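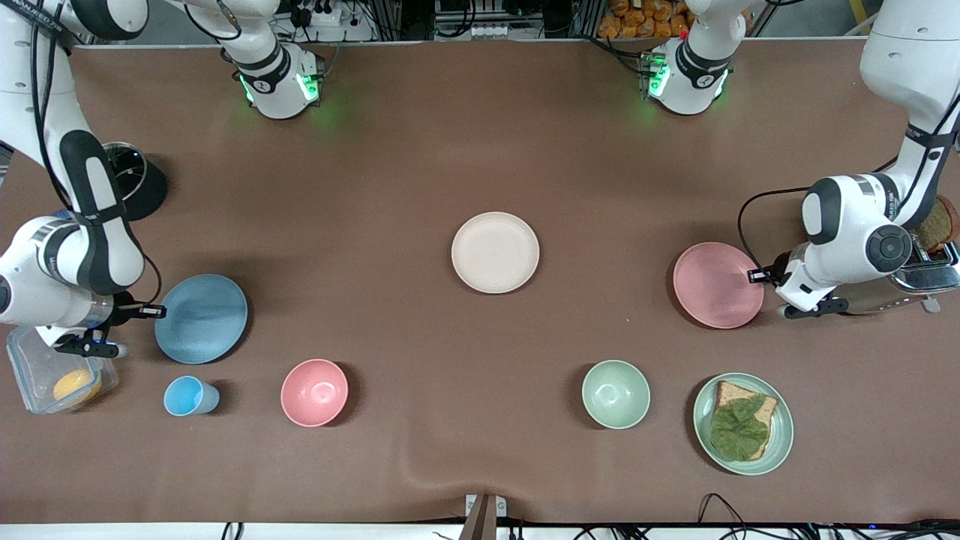
## 4. Preparing the Table for a Shift

Section 4 applies to the Okska two-arm table station as installed in the Grindum staff kitchen. It replaces the sheet issued in January. Revised 2021-08-16 by Llinos Cadwaladr.

Left and right are given from the robot's side of the table throughout this manual. An attendant standing at the front edge will find the robot's left arm on the attendant's right. Controls on the attendant panel are labeled the same way.

### 4.1 Division of work

Before the station was installed, the early attendant laid out, cleared and stacked all tableware by hand. The work is now divided as follows.

| Task | Station | Attendant |
|---|---|---|
| Moving empty plates and bowls | Yes | Only when the station is paused |
| Loading and emptying the toaster | No | Yes |
| Preparing and handing out food | No | Yes |
| Wiping the mat | No | Yes |
| Deciding whether a plate is finished | No | Yes |
| Recording stops | Automatic | Adds the cause |

The early shift starts at the same time as before. The time formerly used for stacking goes to food preparation and to the checks in 4.3. Attendants who have not completed the Druditz half-day course may prepare food at the counter but may not start or resume the arms.

### 4.2 Laying out the table

1. Confirm that the panel reads PAUSED. Do not reach over the mat in any other state.
2. Spread the brown mat over the table and smooth it toward the front edge. A faint crease is acceptable. A fold that lifts a plate rim is not.
3. Check that the clamp at the center of the front edge is tight. Do not hang towels or bags from it.
4. Place the toaster at the far end of the table, beside the left arm, and leave it there for the whole shift. If it has to be moved, repeat the table scan (4.4).
5. Place plates in the middle of the mat, with a hand's width between rims. Solid colors scan best. White on a pale mat was tried during the trial and gave frequent missed grips, hence the change to brown.
6. Place bowls and cups in the front row. Cups may stand or lie on their side. Bowls must be open side up.
7. Place any plate holding food at the front, toward the toaster. The station leaves it alone until the attendant marks it finished on the panel.
8. Place the clear food container in the front row at the end away from the toaster. The lid stays off during the shift.

**Note:** The station accepts a mixed set. Plates and bowls do not have to match in color or size, but no plate may be wider than 300 mm.

**Note:** Loose food such as a lettuce leaf can hide the rim of a plate from the scan. If the panel shows NO RIM, turn the plate until more of the rim is clear.

### 4.3 Checks before starting

1. Follow each arm cable by eye from the shoulder to the wrist. It must hang in a free loop and must not be caught under a joint.
2. Follow the cables along the front edge. They must drape down clear of the walkway.
3. Look at the gripper fingers. Wipe off crumbs and grease with a dry cloth.
4. Check that the ring lights on both wrist units are green. A small red indicator on a wrist unit is separate from the ring light and does not prevent a start. Report a ring light of any other color to Jamie Bellamy before going further.
5. Keep stock and packaged snacks behind the mat. Items stored on the mat itself will be treated as tableware.

**CAUTION:** The toaster is hot during use and for several minutes afterward. The arms do not sense heat. Never mark the toaster as a movable item.

**CAUTION:** Do not plug kitchen equipment into the power strip at the back of the workspace. It is reserved for the station.

### 4.4 Table scan and start

1. Step back behind the floor line.
2. Press SCAN. Both arms lift and hold while the scan runs.
3. Compare the panel list with the table. Remove anything the station has listed twice, and add anything it has missed.
4. Set the speed. Use 80 percent when staff are eating nearby and 100 percent only when the kitchen is closed.
5. Press START and watch the first plate from pickup to release.

The station lifts a plate by its edge, so some tilt at pickup is normal. Only plates marked empty are lifted. If a plate slips, press PAUSE and reseat it by hand.

After 3 failed grips on the same item the station pauses and waits. It does not resume by itself. Remove the item, enter the cause and press RESUME.

### 4.5 Working beside the station

Most questions in the first weeks concerned the stop log, and the rules are repeated for that reason.

- Any person in the kitchen may press PAUSE at any time. No explanation is required at the moment of pressing.
- The log records the time, the item and the state of the arms. It does not record who pressed the button.
- Log data goes to Maksymiv for maintenance. Under the site agreement it is not used for scheduling or for reviewing attendants' work.
- One trained attendant stays in the kitchen whenever the arms are enabled. Breaks are taken with the station paused or with a second trained attendant present.
- Clearing by hand remains an approved method. If the station is down, return to the previous procedure (Appendix B) and lay out the smaller set.

Attendants who want to change the layout should write the proposal on the kitchen sheet. Jamie Bellamy loads approved layouts between shifts. Layouts must not be edited on the panel while the arms are enabled.

### 4.6 End of shift

1. Press PARK and wait until both arms have stopped.
2. Unplug the toaster and let it cool before emptying the crumb tray.
3. Remove all tableware, then wipe the mat from the back to the front edge.
4. Close the food container and return it to the refrigerator.
5. Enter any open causes in the stop log and switch the panel to OFF.

For faults that remain after a restart, continue with Section 5.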